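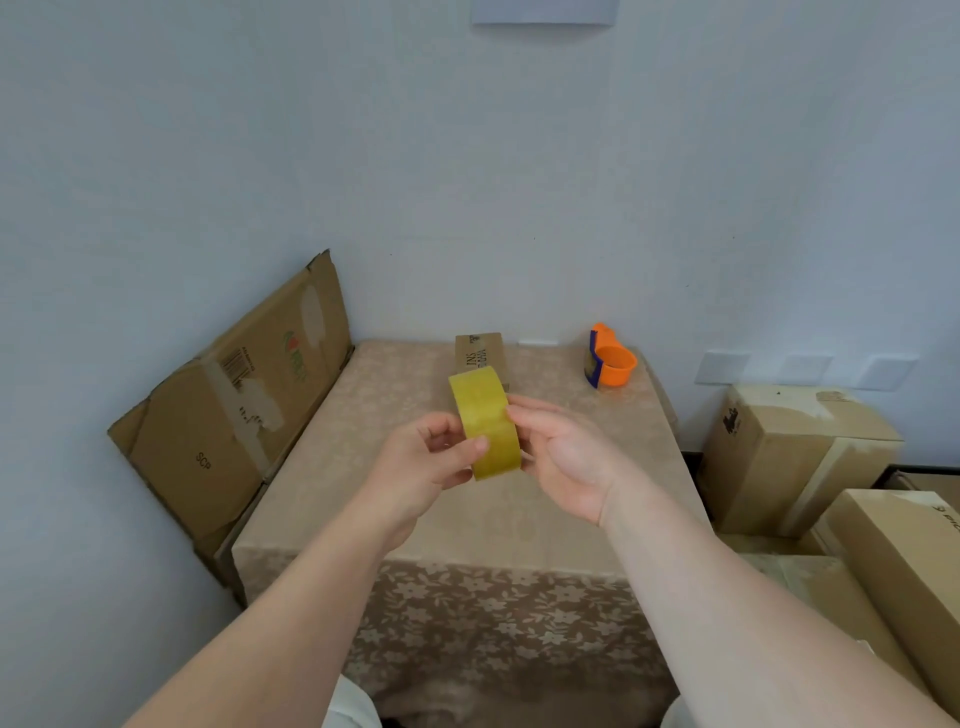
Section 4: Adding a new series to your Lilska watchlist

Lilska tracks anime releases, trailers and simulcast dates. The steps below assume you have already made an account and picked a region. If you skipped the region screen, go back and do it, as the app will otherwise show Japanese broadcast times with no label.

4.1 Find the title

1. Open Catalog and tap Search.
2. Type the Japanese title or the English one. The app claims to match both. In our testing it did better with the Japanese title, and short English titles brought up a lot of junk.
3. Check the year and the format (TV, film, OVA) before you tap Add. Remakes and compilation films often share a name and sometimes share a poster.

Note: The Catalog counter says 1,354 titles. That number includes entries with nothing in them except a name. We filtered for entries with a confirmed release date and got 493.

4.2 Set your alerts

1. On the title page, tap the bell.
2. Choose Trailer, Premiere or Every Episode.
3. Turn off "Rumors and early news." It is on by default.
4. Tap Save. Going back without saving drops your choices, and there is no warning.

Caution: "Instant" alerts are not instant. Maysoun Kassab, who maintains this guide, left Premiere alerts on for the whole of September and most came the following morning. If you want to watch a premiere live, set an alarm on your phone.

4.3 Import a list from Nerno

1. In Nerno, go to Account, then Export, and save the file.
2. In Lilska, go to Settings, then Import, and pick that file.
3. Wait for the green bar to finish. Leave the app open.
4. Compare the totals in both apps yourself. The "Import complete" message shows up even when titles were skipped.

Note: Each file can hold 50 titles on the free plan and 2,000 on the paid one. Anything over the limit is left out. Split a long list into several files before you pay for an upgrade.

4.4 Spoiler Shield

1. Go to Settings, then Display, then Spoiler Shield.
2. Set it to Strict.

Caution: Strict hides episode summaries and user comments. It does not hide thumbnails, and a thumbnail of a character in a wedding dress gives away plenty. Until Werkdale fixes this, switch the catalog to Text Only as well.

For streaming device setup, including the Pennington remote, go to Section 5.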